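# Parulex 10: questions about the update

Parulex 10 is the new version of the system software for Kadora phones and tablets. Questions are answered by the Fitcombe help desk and the page is added to as new ones come in. If yours isn't covered, write to the desk with your model name and the version you are on now.

## Which devices can have it?

The Kadora 4, 5 and 5 Mini, and both sizes of Kadora tablet. The Kadora 3 stays on Parulex 9 and will go on getting security fixes, but none of the new features.

## How do I find out which version I have?

Open Settings, then Device, then Software. The version number is on the top line. If it starts with 10 you have already been updated. Some phones bought from June onwards came with it installed.

## How much free space do I need?

The download is small but the phone needs room to unpack it. If there isn't enough, the update stops at the checking stage and tells you how much to clear. Nothing is changed on the phone at that point. Deleted photos count towards used space until you empty the bin in the Gallery app, and this catches a lot of people.

## How long does it take?

Allow 90 minutes if you are on a slow connection. The phone restarts twice. The second restart shows a plain grey screen for several minutes with no progress bar. Leave it alone. Houda Ouali on the desk has dealt with several phones that were switched off at this stage and had to be reset.

## Will I lose my photos or messages?

No, but make a backup first. Go to Settings, Accounts, Backup, and press Back Up Now. Messages in third-party apps are not part of the Kadora backup, so check those apps separately.

## What is different about the lock screen?

Notifications are now grouped by app. Swipe a group to the left to clear it, or hold it to see the settings for that app. The torch has moved to the bottom right corner. You can put it back on the left under Settings, Lock Screen, Shortcuts.

## Where has the quick panel gone?

Swipe down from the right-hand side of the top edge. A swipe from the left now opens notifications only. To have both together as before, turn on Combined Panel in Settings, Display.

## What can the new camera reader do?

It picks out printed text in a picture so that you can copy it, search for it or have it translated. It works on new shots and on anything already in the Gallery. Press the small T button and drag across the words you want. Text running in different directions has to be selected one block at a time, and creased or shiny surfaces give poorer results.

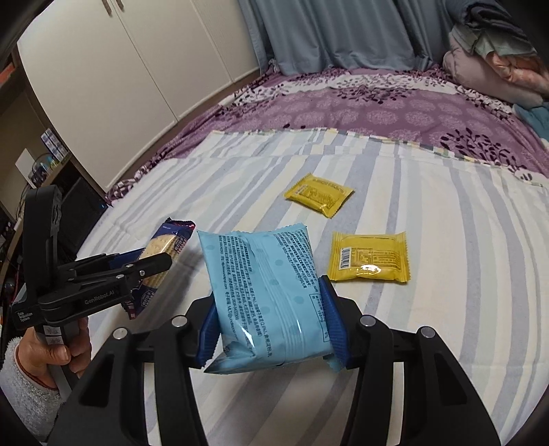
*Back of a snack packet with small Chinese print, some of it running sideways.*

The reader handles 61 languages. Each one is a separate download, found under Camera, Reader, Languages. Once a language is on the phone the reader works without a connection, although translation is slower that way. Please don't rely on it for allergy or medicine information.

## My battery is going down faster. Is that normal?

For the first day or two, yes. The phone is re-indexing the Gallery so that the text search works. Leave it charging overnight on wifi. If it is no better after three days, look at Settings, Battery, Usage and send us a screenshot of the list.

## The Ezzat keyboard has stopped working

Versions of Ezzat before 108 don't run on Parulex 10. Update it from the store and then turn it on again under Settings, Keyboards. Your saved words are kept. Thanks to Digby Fairweather for reporting this one.

## Can I go back to Parulex 9?

Yes, for 10 days after updating. Go to Settings, Device, Software, Previous Version. Anything saved on the phone since the update will be wiped, so copy it off first. After that the option disappears and we can't bring it back.

## I use a screen reader. Is it worth waiting?

There is a known fault where the spoken labels in the quick panel are read in the wrong order. Bouchra Cherkaoui has tested the fix and it will be in the next small release. If you use the quick panel often, wait for that.

## Can someone help me in person?

Jade Dunmore and Latifa Ait Brahim are at the Fitcombe counter every Thursday until 4 pm. Bring your charger and your account password. You don't need to book.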